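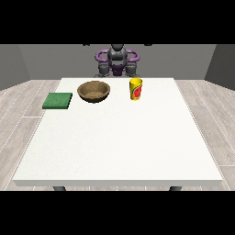 **Wer trägt die Kosten, wenn wir im März einen Stand auf der Lehrerfortbildungsmesse in Cludarham buchen?** Die Standgebühr zahlt der Verlag, Anreise und Unterkunft gehen vom Budget der Fachgruppe ab.

## Protokoll Fachgruppe Fortbildung

Anwesend: Casado (Leitung), Ibarra, Kubiak, Peñalver
Entschuldigt: Sarmiento
Beginn: 16:15 Uhr

**TOP 1: Messe Cludarham**

Casado wirbt für die Teilnahme, der Veranstalter rechne mit 3.000 Lehrkräften. Kubiak fragt, woher die Zahl stammt. Aus dem Prospekt. Im Vorjahr lagen am Stand 307 Adressen auf der Liste, bestellt haben danach 8 Schulen. Kubiak hält das für dünn und bittet, es so ins Protokoll zu nehmen.

Beschluss: Teilnahme mit zwei Personen (Ibarra, Peñalver). Abreise am Sonntag, kein zusätzlicher Hoteltag.

**TOP 2: Workshop „Dellora im Unterricht“**

Peñalver möchte 45 Minuten anbieten. Ibarra bezweifelt, dass die Lesehefte bis dahin fertig sind; Tomitz habe schon den letzten Drucktermin verschoben. Casado sieht kein Problem. Kubiak will die schriftliche Zusage der Druckerei sehen, bevor der Workshop angemeldet wird. Vertagt.

**TOP 3: Schulbesuche Villanueva**

Bericht von Sarmiento fehlt weiterhin.

Ende: 17:40 Uhr
Protokoll: Ibarra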